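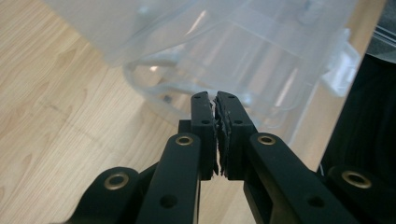

3. Putting away in the kitchen

3.1 Setting and households

The kitchens discussed in this section belong to three households in Wircombe, which we call Jerano, Sowah and Jistis. The names are the ones that the households chose for themselves. All of them live in rented apartments of the same building period, and therefore the basic plan of the kitchen is similar: one counter with the sink, one shorter counter beside the stove, upper cupboards on two walls, and a narrow closet which was meant for brooms but is nowhere used only for brooms. The Jerano household is a couple with a teenage son. In Sowah there are two sisters who both work shifts, and in Jistis a retired man lives with his daughter and her small children.

Each household was visited in two rounds by Elikem Ofori and Hywel Skyrme, who took the notes separately and compared them in the evening. In the first round the households were asked to continue their ordinary day and to call us to the kitchen when they wanted to put things away. In the second round, which took place in December, we asked them additionally to empty one drawer of their own choice and to fill it again. The winter visits were valuable for a reason which we had not planned. The kitchens were fuller, with baking tins on the counters, boots drying near the stove and mitts on every warm surface, and the habits that we had noted in the first round came under some pressure.

3.2 The unit of observation

In the earlier literature on domestic order, the unit is often the object (where does the ladle live?) or the place (what is kept in this drawer?). Both were inconvenient for us. A ladle may live in one drawer and spend most of the week on the drying rack, and it would be wrong to say that it is misplaced there. We have decided for the placement as unit, by which we mean one act of setting a thing down with the intention to leave it. Setting down a cup in order to open the cupboard door is not a placement in this sense, but setting down the same cup on the counter and leaving the kitchen is.

The distinction is not always easy to make in practice. Intention can be read from the hands only partly. When the two sets of notes did not agree we asked the person the same day, and when the person also did not know, the case was kept out of the table. The material analysed here consists of 1000 placements. We do not claim that this is a representative sample of anything, and we have avoided to compute percentages from it where the number of cases in one household was small.

3.3 The drying rack as a storage place

The first observation concerns the rack. In the apartment plans and also in the speech of the residents, the rack is a station on the way: things are washed, they drip, then they go to the cupboard. In Sowah this order was hardly followed. The two sisters rarely cook at the same hour, and each of them takes from the rack the bowl and the pan which she washed after the previous shift. The upper cupboard above the rack contains the larger part of the dishes, clean and in good stacks, and it was opened mostly for visitors. The older sister described the rack as "my shelf" and the cupboard as "the shelf of the apartment".

In Jerano the rack was emptied every morning, always by the father and always before the coffee was ready. He began with the cutlery. The cutlery was sorted in the hand, not in the drawer: he collected all forks first, put them down in their compartment together, and came back for the spoons. The knives with a blade went last. When the son did the same task on one occasion, he carried the whole cutlery basket to the drawer and distributed from there. Both methods end with the same drawer, but they do not make the same noise, and the noise was the subject of a small dispute at breakfast.

In Jistis there is no rack in the strict sense. A folded tea towel is laid on the short counter and the wet things stand on it upside down. The towel sets a limit. When it is full, someone must dry by hand, and this someone is nearly always the grandfather. He told us that he had owned a rack in a former home and gave it away, for with a rack "the dishes have a hotel". We find this expression useful and will come back to it in the discussion.

3.4 Stacking, nesting and the problem of the lid

The second group of placements concerns things which go into or onto other things. Bowls and pots were nested by size in all the households, although the series was seldom complete. A typical nest contained one member which did not belong, for example a strainer between two mixing bowls, and the residents knew about it and reached for the nest when they wanted the strainer. To separate it from the bowls would look more orderly, and would make it harder to find.

Lids were treated in another way. None of the households had found a solution that it was satisfied with. In Jerano the lids stood on edge in a former dish drainer inside the lower cupboard. In Sowah they were put upside down on their own pots, so that the knob is inside and another pot can stand on top. This has the disadvantage that the pot cannot be used for nesting any more. In Jistis the lids of plastic containers had a drawer for themselves, and this was the drawer that the daughter selected when we asked for the emptying exercise.

The exercise took longer than she expected. She laid the lids on the table, tried to marry every lid with a container, and made a pile of those which remained. The pile was not thrown in the garbage. After some thinking she put it back in the bottom of the drawer, with the useful lids above it. Asked about the purpose, she answered that the other containers may still be at her cousin's place, or in the car. We have met comparable reserves elsewhere: single earrings, keys of unknown doors, the charger of a telephone which is gone. It seems to us that a lid without a container is kept as a claim on the container, and that throwing away the lid would mean to give up the claim.

3.5 The upper shelf

The highest shelf of the upper cupboards can be reached by only some of the residents, and its content is decided accordingly. It is often assumed that the high shelf is for things of rare use. This holds for Jerano (a fondue set, a cake stand, vases) and partly for Sowah. In Jistis the shelf holds cookies, cough syrup, matches and the good scissors, which are used almost daily. The height here serves to keep them from the children, and the adults accept the trouble of the step stool. The stool itself has no fixed place. During one evening we noted it in the kitchen, in the washroom in front of the sink and beside the bed of the younger child, and each of these placements was regarded as putting the stool away.

A related point is the colour of the containers. The daughter in Jistis had bought opaque canisters so that the children would not recognize the cookies. Within a short time the canisters carried labels of masking tape, written by the grandfather, who could not remember the contents either. The children do not read yet, and for the moment the arrangement works for all sides.

3.6 Disagreement about places

Placements that were later corrected by another resident are of special interest. A correction was usually silent. The person who found the grater in the wrong drawer moved it to the right one and did not comment, and in several cases the first person put it again in the wrong drawer on the next day. We followed the grater in Jerano through such a cycle, and neither the mother nor the son was aware that a disagreement existed. When Hywel Skyrme mentioned the two places in the closing interview, both were surprised, and the mother then proposed a third place, on a hook, which pleased everyone at the table. We do not know if the hook was ever mounted.

Open discussion was more frequent where the space was short. In the December round the freezer in Sowah could not be closed, and the sisters negotiated over each bag. The criterion was neither the age of the food nor its price. What remained was what one of them could name a date for: soup for the Sunday shift, fish for the visit of the aunt. Bags without a date were eaten that night or offered to the observers.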